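Trarnesmont marble

Trarnesmont marble is a trade name for brown, pale-veined stone said to come from the hills above Grusulside. The claim is poorly supported.
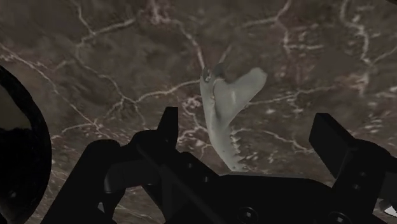 This page was last changed on Wednesday, April 26, 2023.

Dealers date the quarry to 1,472, but the only source is a sales booklet by Helge Sundqvist.
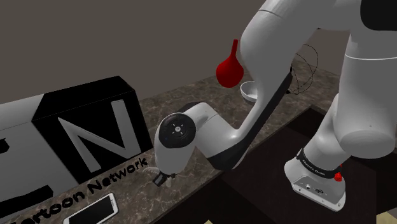
Agnes Aasen searched the parish rolls and found no quarry before 1,706. Sundqvist never replied. Much of the stone sold under the name may be ordinary limestone.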